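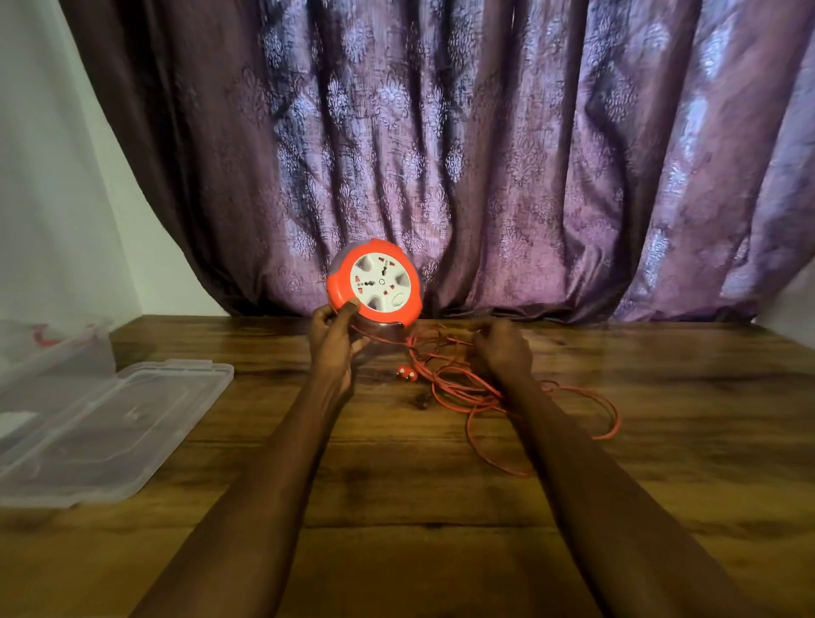 How do you keep an extension cord reel from turning into a knot every time you use it?

Wind it slowly, guide the cord with your fingers as it goes in, and start with every twist already shaken out of it.

I know, I know, a whole post on extension cords. But I have been on a tidying spree since the holidays began and the cord drawer was the one I'd been dreading most, and I ended up enjoying it so much that I have to write it down!

We own far too many of these things. There's the long heavy one for the yard, a couple of white ones that live behind the couch, and then my favorite, the little round orange reel with the sockets right on its face. I love that reel. It's bright enough to find in the dark end of a closet, it takes up about as much space as a dinner plate, and when the cord is put away properly it looks so cheerful on a shelf. When the cord is not put away properly it looks like spaghetti.

My old method was to stuff the cord back in a bit at a time and push hard when it stopped going. Please don't do that. The loops get crossed inside, and the next time you want to plug in a lamp you get a foot and a half of cord and then nothing.

What I do now is clear the table and pull everything out, all of it, plug included. Then I run the cord through my fingers from the reel end to the plug end and let the twists roll off the tip. It takes a couple of minutes and it's weirdly soothing (put some music on). If there's a kink that won't relax, I lay that stretch over the back of a warm chair by the window and have a coffee.

Then the winding. Reel in one hand, cord in the other, thumb and finger pinching it lightly so there's a little bit of pull the whole way. Not much! Just enough that each turn lies down next to the one before. I wipe the cord with a barely damp cloth before this part, with everything unplugged of course, and let it dry first. You would not believe what comes off a cord that has spent a summer on the patio.

While I had everything out I checked the plugs too. One of the white cords had a split near the end, so that one is gone. I don't tape those, I just let them go.

The other thing I'm excited about is the new home for all of it. I had a shallow Panari box sitting in the hall doing nothing since May, and the reel fits in it lying flat with the white cords coiled alongside. I put a paper label on each coil with the room it belongs to. The drawer is now completely free and I am already planning to fill it with candles and batteries, which were next on my list.

One last habit that has helped: if the reel is running anything bigger than a lamp, I pull the whole cord out first, even when I only need a little of it. Cord that's wound up tight can get hot under a heavy load. It's a bit more to wind back in afterward, but I like the winding now.

Next up is the shelf over the washing machine. Wish me luck!

Posted 27 December 2024 in Tidying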